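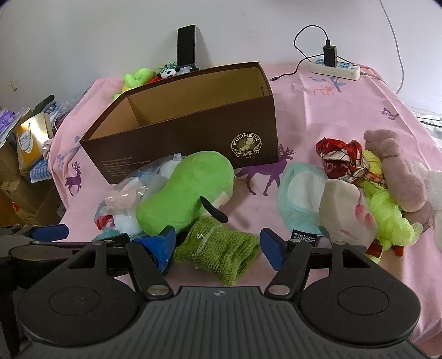

Cameron Hapeta asked after the last session whether a runner can train on water alone. For an easy run under an hour, yes. Longer runs need more planning.

Unit 6: Fueling before and after a run

Before: a small snack, mostly carbohydrate, up to 2 hours ahead. Toast or a banana will do.

During: drink to thirst. Gels are for long runs only – try them in training first, never on race day.

After: a normal meal with some protein. Powder is optional.

Reading: Bakalis, chapter 13. Bring one label from a sports drink and work out the sugar per serving. The Birdale race plan is due in October.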